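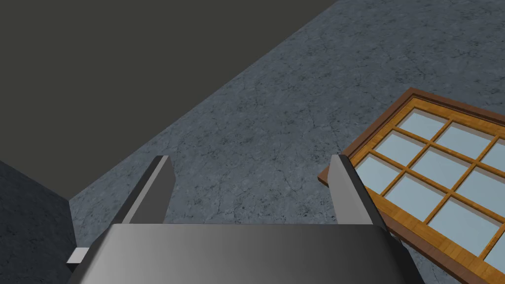
Several owners have written to say that the floor was sealed too soon and the finish stayed cloudy, and could the guide please put the waiting time first. It now does.

Section 6: Sealing a bare concrete floor with Skarnby Floor Sealer

Before you start
Leave new concrete for the full curing time given by whoever laid it. Old concrete must be free of oil, wax and paint. Mottling in the surface is normal and will still show through the sealer.

CAUTION: Open doors and windows before you open the tin. Wear gloves and eye protection. Keep children and pets out until the last coat has hardened.

Preparing the floor
1. Sweep, then vacuum, working towards the door.
2. Scrub with Coppens Degreaser, diluted as shown on the bottle. Rinse with clean water until no suds are left.
3. Tape a square of clear plastic to the floor and leave it overnight. If there is moisture under the plastic in the morning, wait and test again.
4. Fill cracks with Bestitz Repair Mortar (part no. 534). Scrape it level and let it harden.

Note: Do not use acid cleaners on coloured concrete.

Applying the sealer
5. Stir the sealer slowly with a flat stick. Do not shake the tin – bubbles will dry into the surface.
6. Cut in along the walls with a brush.
7. Roll the rest in strips, keeping a wet edge. Do not go back over sealer that has begun to dry.
8. Wait 6 hours, then apply the second coat at right angles to the first.

CAUTION: Do not seal below the minimum temperature printed on the tin. In unheated garages, finish the job by the end of September.

After sealing
Light foot traffic is allowed the next day. Keep vehicles off until the hardening time on the tin has passed. Do not cover the floor with rubber mats during this time.

Cloudy patches
If the finish is white or cloudy, damp is trapped under it. Strip the patch with Billosmont Remover, let the floor dry and repeat from step 3.

Revised Oct 22, 2018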